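Technicien(ne) essais et sécurité, cellule de préhension de câbles (CDI, Negri)
Réf. 58, annonce mise en ligne le 2021-08-09

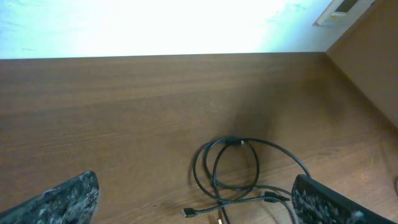
Le poste
Notre banc Stundon saisit des câbles souples enroulés, posés à plat sur un plateau en bois. En essai, la pince s'est refermée deux fois alors que la consigne d'arrêt était active. Personne n'a été blessé. Le défaut n'est pas reproduit de façon fiable et le banc tourne depuis en vitesse réduite. Nous cherchons quelqu'un pour reprendre le dossier.

Missions
Relire les journaux de près de 4 000 cycles et isoler les arrêts anormaux.
Contrôler la chaîne d'arrêt d'urgence, du bouton au contrôleur Skondent.
Vérifier l'usure des garnitures de doigts et les seuils d'effort.
Rédiger la procédure de consignation et former les 13 opérateurs.

Profil
Bac+2 en automatisme ou maintenance, première expérience en cellule robotisée. Lecture de schémas électriques indispensable. La connaissance de la norme ISO 10218 est un plus.

Conditions
Poste basé à l'atelier Zumwood, horaires de journée, pas d'astreinte. Prise de fonction en novembre.

Candidature
CV et courte lettre à l'attention d'Ottavio Carbone, responsable des essais. Merci d'y décrire une panne que vous avez traitée, même sans en avoir trouvé la cause.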